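FOR IMMEDIATE RELEASE
June 26, 2018

Valente Press Announces a Book on Vagueness, and Is Fairly Sure It Is Finished

VAKBY – Valente Press will publish "Heaps: A Plain Guide to the Sorites Paradox" this summer, bringing to general readers a problem that has annoyed philosophers since ancient Greece and shows no sign of stopping.

The problem goes like this. Take a heap of sand with 1,000 grains in it. Remove one grain. Surely it is still a heap, as no single grain could make the difference. Remove another. Keep going, agreeing at every step, and you end up defending the view that one lonely grain is a heap. Most people feel they have been cheated at this point but have trouble saying where.

The book looks at the main attempts to say where. Some philosophers hold that there is a sharp line between heaps and non-heaps and that we simply can't know where it falls. Others say that "heap" is true to a degree, so that a pile can be a heap a bit less than it was a moment ago. A third group says that a sentence about a borderline pile may be neither true nor false, and then spends a good deal of time explaining how it is still reasoning carefully. Each view gets a full chapter and a fair hearing. None of them gets out unharmed.

"Heaps" began as a series of evening talks at the Plirnell Reading Room in Vakby, where the opening session drew 40 people and the last one drew eight. The press regards both as crowds. The talks have been rewritten for the page, with the symbols moved to an appendix where they can't frighten anyone. 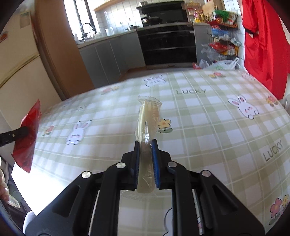
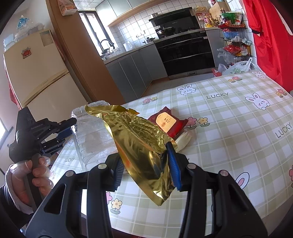 Early readers from the Plirnell talks were sent proofs in April and asked to be frank. One wrote back that the chapter on degrees of truth had finally made sense of the idea, and that she now disliked it for much better reasons than before. She also asked why the sharp-line view was given the last word in the main argument. The press has passed the question along and expects a long answer.

A separate chapter deals with why any of this matters outside a seminar. Laws need ages, schools need pass marks, and somebody has to decide when a shade of paint has stopped being green. In each case we draw a line, admit that it could have gone a little to one side, and carry on. The book asks whether that is a solution or just good manners.

The first printing will be 2,000 copies. Readers who want to know whether this is a large printing are directed to chapter one.

"Heaps" is the second title in the Zalik series of short books on old puzzles. The first dealt with the Liar paradox and was described on its own back cover as false in places. A third volume, on personal identity, is being written by the same author, or at any rate by someone who remembers agreeing to do it.

Review copies, in paper or electronic form, are available on request from the Valente Press publicity desk in Vakby. Please say which you prefer – "either" will be taken to mean paper.

– END –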